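Supplier wants to switch us from wholesale to consignment – worth it?

Posted by Tayla Tipoki
April 14, 2019

I run a small online shop selling kitchen and bath goods. One of my suppliers, Istine, has been on normal wholesale terms with me for two years. They now want to move me to consignment. I would pay for stock only after it sells, and they would take a bigger cut of each sale. I currently keep 50 percent of the retail price. I store everything myself and ship it myself. Has anyone made this change, and did it help with cash?

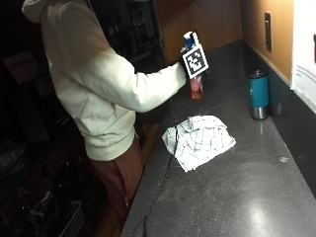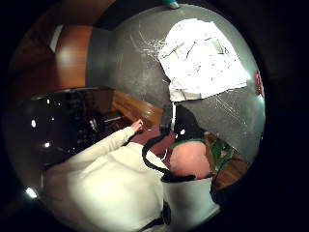
Killian Royer
It helps with cash at first. I did it with a linens supplier when I had too much money sitting on shelves. The problem was returns. Our agreement didn't say what happened when a customer sent something back after I had already paid the supplier for it, so I ended up covering those myself. Get that in writing, with a time limit. Also ask who pays for goods damaged in your storeroom. Mine said I did, at full wholesale cost, and my insurance only covered stock I owned. I had to call and have the policy changed.

One more thing – check how they can take stock back. Istine may want the right to pull items with a few days' notice. If that happens in July, before your fall orders come in, you could have empty listings and ads still running.

Lindsay McKinnon
Don't do it. They just want you to be their warehouse.

Tane Brunton
I wouldn't go that far. It depends on how fast the goods sell. Look at your last year of orders from them and see what share sold before the invoice came due. For my shop it was 86 percent, so consignment would have cost me margin and given me almost nothing. I stayed on wholesale and asked for longer payment terms, and they agreed to that by email the same week.

If your slow items are the trouble, ask to put only those on consignment and keep the fast ones as they are. You will need to track the two groups separately. I use a different SKU prefix for each.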